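Lokulow: fingertip contact control and wrist-view perception

By Solange Trindade
March
Print this page | E-mail this page

# Lokulow

Welcome, and thank you for stopping by! Lokulow is the piece of the Isard stack that sits between the grasp planner and the hand driver. It takes a rough grasp pose, a stream of wrist images and the joint readings, and it tries to bring the fingers in to contact gently, with all of them arriving when they should. It began as a pair of scripts I kept on my own machine, and it has grown a good deal since then, so please forgive the odd leftover name in the code (anything called `bisevix_*` belongs to the old planner and will be renamed one of these days).

## What's in the repository

- `control/` has the contact controller and the finger synergies
- `perception/` has the wrist-view segmenter and the fingertip tracker
- `planning/` is a thin wrapper around Marinho, our grasp planner
- `tools/` has the log viewer, the calibration script and the label checker
- `data/` has the index files only; the recordings are fetched separately

## The wrist view

Almost everything in `perception/` works from a small camera mounted close to the hand, and if you're used to a nice wide view of a bench it takes a little getting used to. The glove fills a great deal of the picture, the fingers hang down into what's left, and the thing you care about may well be peeking in from one side. 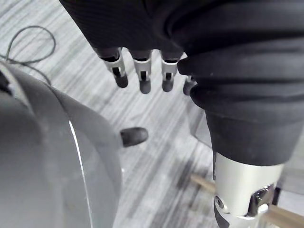 The segmenter works with five classes: glove, finger, wrist, object and background. I tried for a long while to get by with fewer, lumping the glove and the fingers together, and the tracker was never happy with it. Folds in the fabric shift as the hand closes, and with one shared class the tracker would cheerfully lock on to a crease and follow that instead of a fingertip. With the classes split it settles down nicely, though a gray object next to a gray fingertip can still fool it, and I'd be very glad of help there.

## Data

The index lists 1,514 recordings. Of these, 1,133 are in the training split and the rest are held out. Please don't tune on the held-out ones, even a little (I know how tempting it is on a Wednesday afternoon when the numbers won't budge). Each recording carries the wrist images, joint positions, commanded positions and a plain-text note from whoever was at the keyboard. The notes vary a lot in style and I've left them just as they were written.

Clear plastic gets its own tag, `clear`, and so far it's our weakest case. The segmenter likes to see straight through to whatever is behind it, so the mask comes back with a hole in the middle and Marinho plans a grasp on the rim alone.

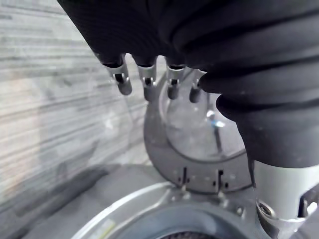
*Fingertips over a clear plastic dome held in a gray collar.*

For `clear` recordings, turn on `fill_holes` in the perception config. It closes the mask using the outline of the neighboring parts, and while it's a bit of a blunt tool, it gives the planner something sensible to chew on.

## Getting started

```
pip install -e .
python tools/calibrate.py --hand right
python -m lokulow.run --config configs/default.yaml --dry-run
```

Do use `--dry-run` the first time. It prints the commands without sending them, and you'll spot a flipped joint sign much more comfortably that way. The viewer keeps the last 2,000 log lines; raise `log_keep` if you need more.

## Known problems

- The tracker sometimes swaps the two rightmost fingers when one is tucked behind the glove.
- Bright streaks on curved objects can split a mask in two.
- `calibrate.py` forgets its settings if you close the window before it has saved.

Patches and questions are both welcome. When you report a tracking problem, please attach the config and the recording number.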